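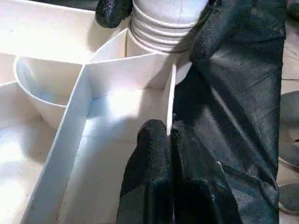
White divided tray, close up.

To: prerkum-fans list
Subject: Re: Back four, and tickets for Nerano

Replying to a couple of things at once, so skip down if you only want the ticket part.

I don't agree that the loss to Ledero was down to the center backs. I watched the second half again last night and the first goal starts with our own throw-in. We throw it short, the midfielder has his back to the field and a man on him, and he tries to turn. Both fullbacks have already gone forward. When he loses it there are two defenders left against three runners, and I don't know what either of them was supposed to do. The second goal is the same thing on the other side. The third one I will give you, that was a bad header.

We have played this way since the switch to three up front. It worked in the fall when teams came to our place and sat back. The better teams have now seen it enough times to know where the space is, and they leave a fast player up near the halfway line for exactly that ball. Ledero did it and Vlad did it in the cup. Nerano will do it too, and they have the quickest left winger in the division.

What I would like to see is one fullback staying home, and I don't much care which one. The right back gets forward better, so I suppose it should be the left. That also gives the goalkeeper somebody to roll the ball out to. At the moment he kicks everything long, and we win very few of those.
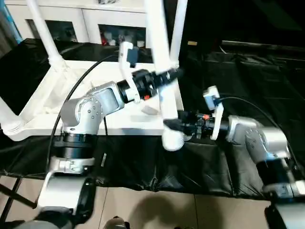 Robot arms at a table with a white stool on its side.

On the captain, I would keep him in. He has had a poor month and he looks tired to me, but the other choice is a 19-year-old with two starts, both at home. Nerano away in front of a full end is a hard place for a third. If we get something there, then bring the kid in the week after, when the game means less.

We are on 39 points. The last few seasons that would have been close to safe by now, but the bottom of the table is winning games this year and I would not count on it. One more win probably does it. I would rather get it from one of the two home games than need it on the last day at Vlad, where we haven't won in my time watching.

Tickets. Our allocation for Nerano is 800, same as last year, in the uncovered corner and the lower part of the end next to it. Season ticket holders get first pick and the window opens at 10 in the morning on Monday. Anything left goes to everyone else that afternoon. It did sell out last year, though only on the day before.

The bus leaves from the parking lot behind the main stand, same as for the other away games. There are 30 seats left on the second bus - the first one is full. Reply to me directly if you want one, please, and not to the whole list. Say how many you need and whether you are coming back with us. Last time several people went home by train and we sat waiting for them.

Parking at Nerano is worse than it was. The field across the road is fenced off now and the nearest lot fills up early. If you are driving, use the one by the river and walk in over the footbridge. It takes about 15 minutes.

I also had this earlier message saved to answer and never got to it, so I am putting it in here. 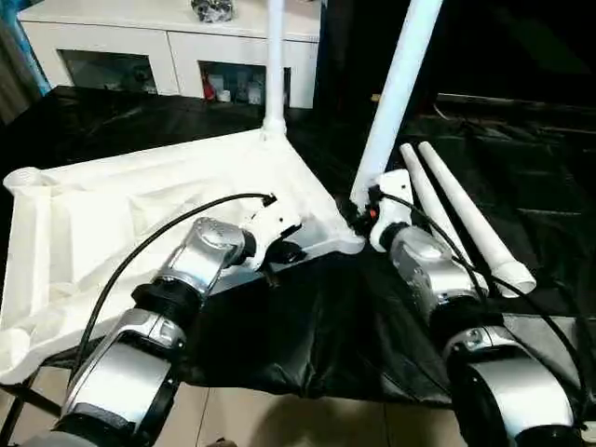 A list member wrote:

> I think we are too hard on the defense as a group. They get no
> protection. Look at how many goals come within ten seconds of us
> losing the ball, and then look at where the midfield is standing.
> I would drop one of the three forwards and play an extra man in
> the middle, even at home. It might be dull for a few weeks. I
> can live with dull if we stay up.
>
> Also, does anyone know if the reserve game is still on? The club
> site has it listed twice with different start times.

I agree with most of that. I would try holding a fullback back first, as it is a smaller change and you keep the three forwards, but if we are behind at the half again I would go to the extra midfielder right away.

The reserve game is on. The later start time is the right one. Entry is free with a season ticket, and you go in by the east gate.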